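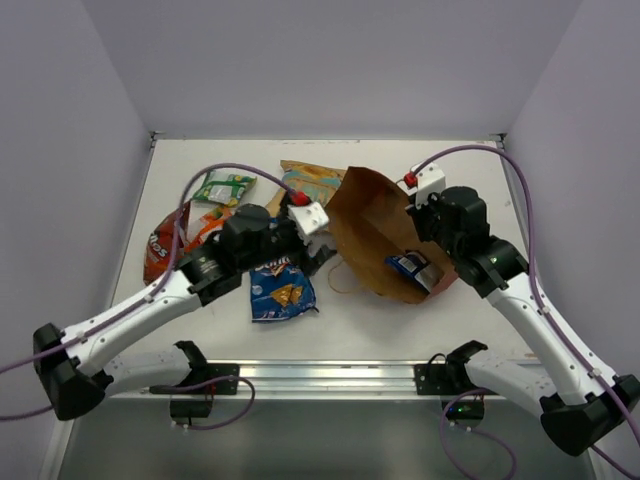

Papiertüte liegend, Öffnung nach vorn links. Chips noch auf dem Tisch.

August, 14:10, Packtisch

Thema heute wieder Snacks in Papiertüten, das Fach, für das keiner von uns eine Ausbildung hat. Es geht um die Verpflegungstüten für Rulside. Bestellt sind 200 Stück, 43 davon ohne Nüsse, und die 43 machen erfahrungsgemäß mehr Arbeit als der ganze Rest.

Zur Tüte: braun, Charge 949 von Fleltley. Stehend befüllen geht, solange man eine Hand übrig hat, die den Rand hält. Sobald die erste Chipspackung schräg reinrutscht, kippt das Ding nach hinten und tut so, als wäre es immer schon eine liegende Tüte gewesen. Also liegend befüllen. Fahad hält das für Kapitulation, ich nenne es Verfahren B.

Verfahren B, Stand jetzt:
Tüte einmal ganz aufschlagen, Hand rein, Bodenfalte ausdrücken. Hinlegen, breite Seite unten. Die obere Lage steht dann von allein hoch, wenn man sie vorher einmal kräftig knickt. Knitter sind erlaubt, Risse am Rand nicht.
Schwere Sachen zuerst und bis ganz hinten an den Boden schieben. Chips zuletzt, flach, Schweißnaht voran. Mit der breiten Kante voran bleiben sie an der unteren Lippe hängen und schieben die komplette Tüte vor sich her bis zur Rückwand. Dreimal passiert, beim dritten Mal habe ich zugeschaut und nichts unternommen.
Aufrichten erst, wenn alles drin ist. Zweimal umschlagen, nicht tackern (Sumaiya hat sich in der letzten Runde den Daumen getackert und möchte das Thema nicht vertiefen).

Gewicht: Die Mustertüte wiegt 74 g mehr als im Angebot steht. Schuld ist der Riegel von Achari, der größer ausfällt als der alte von Plollitar. Schmeckt dafür nach weniger. Muss ins Angebot, bevor Rulside selber eine Waage findet.

Offen:
Die Tischplatte ist zu glatt, das Papier wandert. Sumaiya schlägt eine Gummimatte vor, Fahad einen Streifen Kreppband. Kreppband ist schon da, also gewinnt Kreppband. Klebt aber womöglich an der Tüte, erst an Ausschuss testen.
Chips knistern beim Schieben so, dass man Bruch nicht mehr hört. Nach dem Packen eine Tüte aufmachen und nachsehen, danach gilt sie als Verlust und wird vom Prüfer gegessen. Für diese Stelle liegen bereits zwei Bewerbungen vor.
Nussfreie Tüten markieren. Grüner Punkt wäre schön, grüne Punkte sind alle. Blaue gibt es noch, die bedeuten bei uns aber seit Juni »defekt«.

15:35 Kreppband hält. Es hält auch die Tüte fest, und zwar beim Aufrichten, mit Boden ab. Morgen bringt Sumaiya die Matte mit.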